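Ticket 245: Nikisent hot water cylinder stops with fault 14 in the early hours
Status: open, waiting on supplier

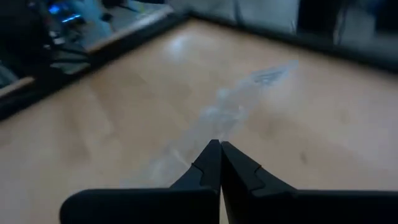 Black two-fingered gripper, closed, with a thin seam where the tips meet.

Hello again! I've put everything in one place this time, as my last few messages went to different inboxes and I think you've each been reading a different bit of the story. Sorry for the length. I'd rather you had too much.

The setup: Nikisent heat pump cylinder in the upstairs cupboard at our house in Clusness, fitted in January by the people from Ceswood. Circulating pump is the Jääskeläinen one that came in the same delivery. There's a backup immersion heater, normally switched off at the wall. The outside unit sits on slabs by the back door and has never given me any bother. Hard water area, softener on the mains, filter cleaned at fitting.

The problem: I wake up, go to have a shower, and it's tepid. The panel says fault 14 and the little flame symbol is out. If I hold the reset button down until it beeps, the thing starts up as if nothing had happened and I've got proper hot water by lunchtime. Then it might run for days without a murmur, or it might go again the very next night. I can't find a pattern and believe me I have looked for one.

What the booklet says about 14: "flow fault, check circulation". And that is all it says! The page after is about descaling.

Log, copied from my notebook (the spelling is tidied up, the grumbling mostly isn't)

First go. Reset it, bled the radiators while I was at it, got a bit of a hiss from the one on the landing and then water. Pressure was a touch low so I topped it up from the filling loop and closed both ends. Felt very pleased with myself. Fault came back two nights later.

Second go. Rang the Nikisent helpline. The person was lovely and asked me to check the strainer, which I didn't know I had. It's the brass lump with the big nut, below the pump. Shut the valves either side, bucket underneath, undid the nut, and out came a mesh thimble with black sludge in it. Not loads, a teaspoon maybe. Rinsed it in the sink, put it back, opened the valves, no drips. I was SURE that was it. Ran for a week and I'd already told everyone at work that I'd fixed my own heating. Then fault 14 again, and a cold hair wash.

Third go. Started writing down the pump speed. It's got three settings and the installer had left it on the middle one. Tried it on the top setting as the helpline suggested. It was noisier (there's a sort of hum you can feel in the banister) and it made no difference that I could see. Put it back to the middle so we could sleep.

Fourth go. Somebody on an owners' forum said to look at the timer, and this is where it got interesting. I'd set the hot water to heat from 4 in the morning to make use of the cheap rate. There's also a hygiene cycle, where it heats the tank hotter than usual once in a while to keep it healthy, and that was set to start at exactly the same time. I hadn't set that, it must have come that way or been done when it was fitted. So I moved the hygiene cycle to the afternoon and left the ordinary heating alone. Good run after that, the longest yet.

Fifth go. Fault 14 again, but in the afternoon! During the hygiene cycle! I was stood on the landing with the washing when it beeped. So I whipped the cupboard door open and put my hand on the pipes. The flow pipe was very hot, the return was barely warm, and the pump was making a ticking noise I hadn't heard before. The light on the pump was flashing amber when normally it's a steady green. By the time I'd found my glasses to read the label it had gone back to green.

Sixth go. Turned the hygiene cycle off altogether, just as a test, I do know it's not meant to stay off. Left it for 7 days. No faults at all. Turned it back on and ran it by hand while I sat on the stairs with a cup of tea. It got a good way through, then the ticking, then amber, then fault 14. Did the same again after it had cooled down and got the same result. So I can now make it happen whenever I like, which I gather is what you lot always want.

Where I've got to: it looks to me as though the pump gives up when the water gets properly hot. That would explain why it comes and goes, and why it's always fine again after a rest. I'm not an engineer though, and it could just as well be a duff sensor or a loose connector that doesn't like the heat. I haven't taken the cover off the pump and I'm not going to, the sticker says it voids the warranty and I'm a coward about electrics.

Things I've already ruled out, so please don't ask me to do them again: low pressure (checked every morning, steady), blocked strainer (had it out a second time and it was clean), air in the system, the thermostat batteries, turning it off and on again. I have turned it off and on again so many times the button has gone shiny.

Things I haven't tried: a different pump, obviously. The wiring at either end. The software update, which the app offers me and then says it can't download. Is that important? It's done it ever since we moved the router downstairs and I've been ignoring it.

Questions for you:

Is the Jääskeläinen pump covered by your warranty or theirs? The paperwork has Ceswood's stamp on the front and both names inside, and each of them has now told me to ring the other.

Is it all right to leave the hygiene cycle off while I wait? If it isn't, can I use the immersion to do the same job, and how long should it be on for?

Does fault 14 get stored anywhere with a time next to it? The panel only shows me the latest one.

Update, August 15, 2026: Ceswood rang back. They're sending a replacement pump head and want the old one returned in the same box, so I've kept the sheet with the serial number taped inside the cupboard door. No delivery date yet. The cycle is off and the immersion is off at the wall until I hear from you about the second question. Please leave the ticket open, and ring the mobile if you need me, as the landline is hopeless.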